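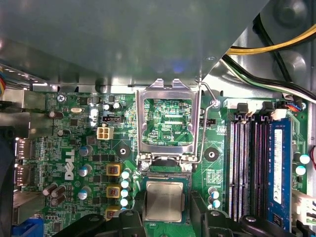
Eimear Fitzgerald wants the Claster fingers back on, and her argument is that we never gave them a fair run near the socket.

Notebook, May, 4:20 pm. Vurano gripper on the arm, wrist camera view logged with the load plate up and the CPU seated. Both fingertips stay in view at the bottom, so I can judge the gap to the chokes on the left and the memory slots on the right. The drive-bay shroud takes the top of the view. Pulling back doesn't help much.

Set closing speed to 20 percent on the Corkano controller. Log is 3,564 lines, grip force channel starts at line 1,132. Ignore everything before that, the zero was off.

To do: swap to the Claster pair, same start pose, 2 runs with each. Eimear to pick the order.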